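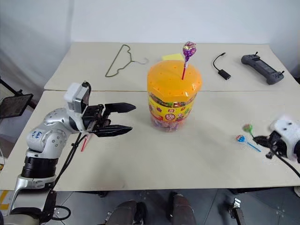 When do we have to let the hall know if we want it for the fall supper? By the end of the month, and the deposit is $894, same as last year.

Edska Neighborhood Association, minutes, 25 July 2018

It was so nice to see 17 of you on such a sticky evening! The June minutes were read and approved with 2 small spelling fixes. Our balance stands at $1716, and after a long and friendly talk (pie came up more than once) we voted to book Korham Hall again. Parking on Mendonça Street was held over to next time.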